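Search this blog Search Enter keywords

One year without the car

October 2020

I sold the car in January and I promised to some of you that I would write how it goes. I waited longer than I wanted. First I had nothing to say except that my legs were tired, and later in spring everybody stayed at home and it did not seem a fair test. The title is a little bit of a lie, I know, the year is not full yet. But the cold months are coming back and I have already decided, so I can write it now.

The car was old and it was mostly parked. When I sat down with the papers, I saw that I paid 900 euros for insurance and tax in the last year, and this was before fuel and before the repair of the exhaust. For this money I drove to the supermarket, to work when it rained, and twice to my sister. I grew up in a village where a person without a car was a person who had lost something, and it took me a long time to see that I was keeping it out of a kind of shame.

The bicycle came from Toltico, the secondhand shop behind the station. It cost 345 euros with the rack and a new chain. It is heavy and it has a color that I would not choose, but the man in the shop let me ride it up the hill and back before I decided, and he told me to buy better gloves before I buy better anything else. He was right about the gloves.

My way to work is 13 minutes on a good morning. With the car it was nine, plus the time to find a place to leave it, so I lose almost nothing. What changed is the way home. I pass Demirtaş, the bakery, with the window open on the street side, and in the car I never smelled it. Now I stop there maybe too often. They make a flat bread with black seeds which is finished by five o'clock, and I plan my afternoon by it.

Shopping was harder. I was used to buying for two weeks and to carrying everything in from the car in one angry trip. On a bicycle you must think about potatoes. I go three times in a week now and buy small, and I throw away less food, because I do not have a second shelf full of things I forgot. Water in bottles I stopped to buy completely. The water from the tap in Urach is good, only a bit hard, and the kettle suffers more than I do.

Not everything became better. The bus to my sister goes by Drolel, a small company with old buses and a timetable which I believe was written by someone who does not take the bus. If I miss the connection, I sit in a shelter with no light and read on my phone until my fingers hurt. Two times I stayed overnight with her only because the evening bus did not come. She was happy - I had no toothbrush. I also missed the funeral of an old neighbor, which was in a village with no line at all, and I was too proud to ask for a ride. About this I am still sorry. It was my own fault, and I ask now.

People want to know what I do in the rain. I get wet. I have a long jacket and dry socks in a drawer at work, and after the first weeks I did not think about it anymore. Wind is worse, and ice I do not ride on at all. Then I walk and come late, and so far it was always forgiven.

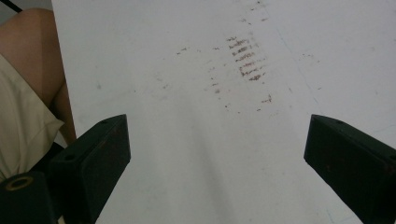 For the second winter I want to be a little more organized than in the first, with lights that I charge before they are empty and a list of who drives where on weekends. I also want to go farther. When I think back over my trips, they look to me like the reddish-brown marks on the white in this picture: short strokes piled one over the other in the same place, and only a few small specks far from them. Work, bakery, market, work. My sister is one of the specks. There is a path along the river to the next town which I never took, and my tires are good until spring, so I will try it before the first frost - and if somebody has a second pump to sell, please write to me.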